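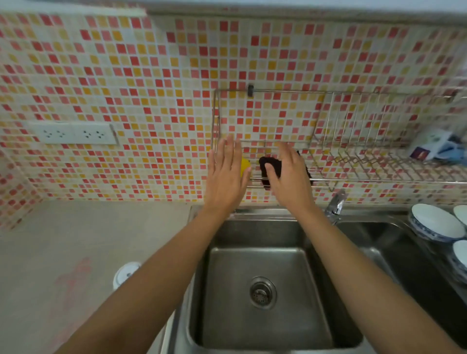
Reaching for the sponge and scrub pad in the rack above a double sink.

About Plimness

Plimness is a water testing and treatment company. We measure the mineral content of household and small commercial water supplies, specify equipment to correct it, and service that equipment after installation. The company was founded in 2013 and works from a single building in Flumska, which contains the laboratory, the parts store and the office.

Most of our work concerns hardness, meaning dissolved calcium and magnesium. Groundwater in the Flumska area passes through limestone before it reaches a well, and the town supply draws on the same formation. When this water is heated, part of the dissolved calcium comes out of solution and forms scale. Scale collects first on heating elements and in mixing valves. A water heater with a coated element takes longer to recover and uses more energy for the same volume of hot water.

Hardness is rarely the only issue. Well owners in the Stundska valley often have dissolved iron as well, and iron shortens the life of softening resin if it is not removed upstream. Low pH is less common here but does occur in shallow wells on the east side of the valley. For this reason we do not quote for equipment from a hardness strip alone.

How we work

A standard job starts with a sample. Customers collect it in a bottle we supply, from a cold tap with the aerator removed, after letting the water run. The bottle should reach us within 2 days. The laboratory reports total hardness, iron, manganese, pH, chloride and total dissolved solids. Bacterial testing requires a separate sterile bottle and is sent to an outside laboratory.

The report goes to the customer whether or not they buy anything. It states the measured values, the method used for each and the detection limit. Where treatment is warranted, we add a sizing sheet showing daily water use, peak flow, resin volume and expected salt use. Customers are free to take that sheet to another installer, and some do.

Installation is carried out by our own crew. We fit a bypass valve on every softener and leave the outdoor hose bibs on untreated water unless asked otherwise. A hard water line to one kitchen tap can be run at the same time for customers who prefer to drink unsoftened water or who have been told to limit sodium.

Equipment

We install the Boutros line of metered softeners, which we assemble in Flumska from purchased tanks, resin and valve bodies. The controller starts regeneration by volume of water used, with a calendar override for houses that stand empty part of the year. Older Boutros units used a timer. We still stock seals, pistons and injectors for them and expect to keep doing so.

We do not sell magnetic or electronic descalers. We have tested several on our own bench loop and could not measure a difference in scale mass on the heated coupons large enough to support a recommendation.

Service

There are more than 200 systems under service contract at present. A contract visit covers a hardness test before and after the softener, a check of the brine draw, cleaning of the injector and inspection of the drain line air gap. Visits to the Stundska valley are grouped in April, when the upper road is normally open again - customers there receive a notice by mail.

Emergency calls are accepted within 40 miles of Flumska. Outside that distance we can advise by phone and ship parts.

Visiting

The counter is open to the public for sample drop-off and salt. Used resin is accepted from our own customers only. Please drain tanks before bringing them in.

Page last revised 27 Jul 2023.

Comments

wellhouse_east
Do you still test for manganese on the basic report or is that extra now? The old price sheet had it listed separately.

Plimness office
It is included. The old price sheet has been withdrawn.

dlr
Had the timer type Boutros rebuilt last winter. New piston and seals, working fine since. The drain line was put back with a proper air gap too - it never had one.

Guest
Is the salt at the counter pellets or crystals? My tank bridges with crystals.

Plimness office
Both are stocked. Pellets are the better choice if bridging recurs. Check the water level in the brine tank as well.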